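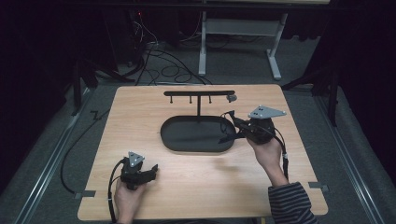 Plikside Handgreifer-Set für Demonstrationsdaten

Lieferumfang: 2 Handgreifer (links und rechts), Anschlusskabel, Tischhalterung, Kurzanleitung auf Deutsch und Englisch
Artikelgruppe: Datenaufnahme / Zweihändig
Lieferzeit: 19 Werktage

Mit dem Plikside Set nehmen Sie Beispiele für lernende Systeme auf, ohne dass ein Roboterarm im Raum stehen muss. Die Person hält in jeder Hand einen Greifer und führt die Aufgabe selbst aus. Die Bewegungen der beiden Hände und die Öffnung der Finger werden zusammen gespeichert, dazu das Bild von der Kopfkamera.

Auf jedem Greifer ist oben eine graue Dreiecksplatte montiert. Bitte lösen Sie die Schrauben der Platte nicht selbst. Wenn die Platte verschoben ist, stimmt die Kalibrierung nicht mehr und das Set muss zu uns zurück.

Arbeitsplatz

Wir empfehlen einen Tisch, der fest mit dem Rahmen verbunden ist, und dunkle Vorhänge an den Seiten. Die Kabel führen Sie am Handgelenk entlang nach unten. Lassen Sie genug Länge, damit der Arm sich frei bewegen kann. Für den Anfang eignen sich Aufgaben mit einem Ständer und kleinen Haken, weil man dort schnell merkt, ob beide Hände gut zusammen arbeiten.

Aufnahme

Eine Aufnahme soll nicht länger als 30 Sekunden dauern. Beginnen Sie jedes Mal mit beiden Greifern in ruhiger Haltung und warten Sie auf den Ton. Misslungene Versuche bitte markieren und nicht löschen, sie können später beim Training nützlich sein.

Unser Kunde Furnen hat für eine Aufgabe zum Aufhängen 187 gültige Beispiele aufgenommen. Die Auswertung machte Akgül mit der Software Bramham, für die wir auch den Export anbieten.

Zubehör (separat bestellbar)

Ersatzfinger schwarz, Paar
Anschlusskabel, verlängert
Koffer mit Schaumeinlage
Export-Lizenz für Bramham

Fragen zur Technik beantwortet Szu-yu Chu, am Dienstag auch telefonisch. Bitte halten Sie die Seriennummer bereit, sie steht auf der Unterseite vom linken Greifer. Die nächste Serie wird im Oktober ausgeliefert, Vorbestellungen nehmen wir schon jetzt an.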